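New Supply Rules for Work Tables at Pidetstead Reading Room

PIDETSTEAD, December 31, 2018 - The Pidetstead Reading Room will open the new year with a single written standard for what may be left out on its public work tables. The standard takes effect with the first session of January and covers the drawing, labeling and map-tracing tables on the ground floor.

Under the standard, a table between sessions carries one open container and whatever markers are in use for the next group. Paper, scissors, tape and rulers go back to the wall cabinets. Markers not assigned to a table go to a central drawer, sorted by tip width and then by color.

The change was drawn up by Jocelyn Beaulieu, who took over as supplies manager in August. Her review of the old arrangement found that each table had its own mixed stock, refilled from whatever was nearest. Dry markers were returned to the containers along with good ones, and the same colors were reordered while full boxes sat in a cabinet upstairs.

"We were buying green and throwing out green in the same week," Beaulieu said. "The drawer fixes the count. The table rule fixes the mess."

The Reading Room was built in 1893 and seats 60 on the ground floor. Its original oak tables were moved to the upper gallery two years ago and replaced downstairs by tables with smooth white tops, which show ink marks at once and can be wiped between groups. The old tables remain in use for quiet reading, where ink is not allowed.

Markers are to be stored and set down on their sides. Beaulieu's written instructions give the reason in one line: ink in a marker stored tip up drains away from the tip, and ink in a marker stored tip down can collect in the cap. The upright cups used until now will be withdrawn from the ink tables and kept for pencils and brushes.

Caps are covered in a separate paragraph. A cap must be pushed on until it stops, and a marker without a cap is to be discarded at the end of the session. Caps may not be swapped between colors. Under the old arrangement, staff often found a cap of one color on a barrel of another, and the only way to sort them was to open each one and test it on scrap paper.

Testing will now be done once a month, at the central drawer only. Each marker is drawn across a strip of white card for the length of the strip. If the line breaks, the marker is set aside for a day on its side and tested again. A second broken line means disposal. The test strips are dated and kept until the next order is placed.

The first order under the new system went to Oltmanns, a stationery supplier that has served the Reading Room for several years. It consists of 40 boxes, fewer than the last order, with more black and blue and fewer of the light colors. Labels for the drawer dividers were ordered from Madico and are due in the second half of January. Until they arrive, the dividers carry handwritten cards.

Rainer Voß, who teaches the map-tracing course, asked for one exception and received it. His groups work with tracing film, which needs a permanent ink, and permanent markers will be kept apart from the washable stock in a locked drawer beside the light table. They will be signed out by the instructor and counted back in before the room is cleared. Voß said the two types had been mixed in the past and that stains on one tabletop could not be removed with water.

That tabletop has since been cleaned with alcohol and is back in service. Staff have been told to use water and a soft cloth first, then a small amount of alcohol on the cloth if the mark remains. Scouring pads are not permitted on the white surface. They leave fine scratches that hold ink, and a scratched top takes longer to wipe at the next cleaning.

Groups that reserve the room will receive the standard with their booking confirmation. It runs to a single page and includes a checklist for the end of the session. The group leader signs the checklist and leaves it at the front desk. Groups that bring their own supplies may use them but must take them away afterward, including any scrap paper. Glitter and spray adhesives are still excluded from the ground floor.

No change is planned for the children's corner, which has low tables and its own stock of crayons. Beaulieu said the corner would be looked at in the spring, after the first three monthly tests have been recorded.

The ground floor is closed on January 1. The drawer will be stocked on the morning of January 2, before opening, and the upright cups will be collected at the same time. The first group to work under the standard is the Plaltirer lettering class, which has the ground floor that evening. The class has 4 places left, and registration is at the front desk during opening hours.

Printed copies of the standard are available at the desk. Questions about table supplies, including requests for colors not held in the central drawer, should be given to Beaulieu in writing at least one week before a reserved session. 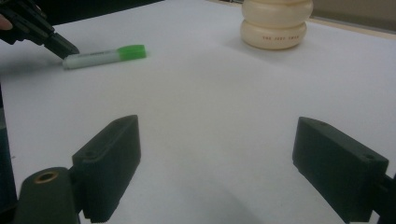
A green-capped marker and a ringed, cream-colored container on a white tabletop.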